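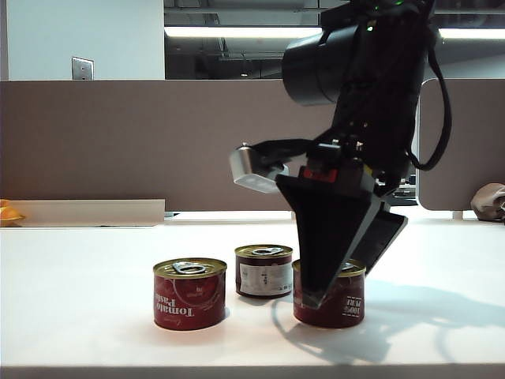 Projects > Pavatbridge Community Food Store > Progress reports > Second interim

Second interim report to the Opoku Fund
July
Prepared by the project office, Pavatbridge

Print this page | E-mail this page

1. Period covered

This report covers the second quarter of the grant. Work on the store room is complete. Work on the delivery round is behind plan, for the reasons given in section 4.

2. Stock and storage

The store now holds dry and tinned goods only. Chilled goods were withdrawn in the first quarter and will not return under this grant. Shelving was supplied by Flostby and fitted in two stages. The lower bays take full cases. The upper bays take split cases and single tins, with a load limit marked on each upright.

Tins are dated on receipt and issued oldest first. Dented tins are accepted if the seams are sound. Blown, rusted or leaking tins are entered in the waste book and disposed of. Waste for the quarter was 12 tins, all from one delivery that had been stacked badly in transit. The supplier has credited the full amount.

Tomato products, pulses and tinned fish remain the lines most often requested. Tinned fruit is overstocked and no further orders will be placed before the autumn.

3. Households served

The store issued parcels to 341 households. Of these, 82 were using the service for the first time. Most new households were referred by the school or the health centre. Repeat visits were steady throughout the quarter, with the usual rise in the last week of each month.

The parcel list was revised in May. Small tins have replaced large ones where the price allows, as several households reported having no fridge in which to keep a part-used tin.

4. Delivery round

The round was due to begin in June. The van lease took longer to agree than expected and the insurance terms had to be changed twice. Both are now settled. A trial round on the eastern side of the town will run for four weeks.

5. Stock records

The Nustex stock system replaced the card index in May. Opening balances were checked against a full shelf count. Two lines were out by a case each and have been corrected. The weekly report does not yet separate donated goods from purchased goods; this has been raised with the supplier.

6. Spending

Spending is within budget. The shelving came in £500 under the quoted price. We ask for approval to move this sum to the van fuel line.

7. Next quarter

Trial round completed and costed. Donated goods shown separately in the weekly report. Winter order placed by the end of September.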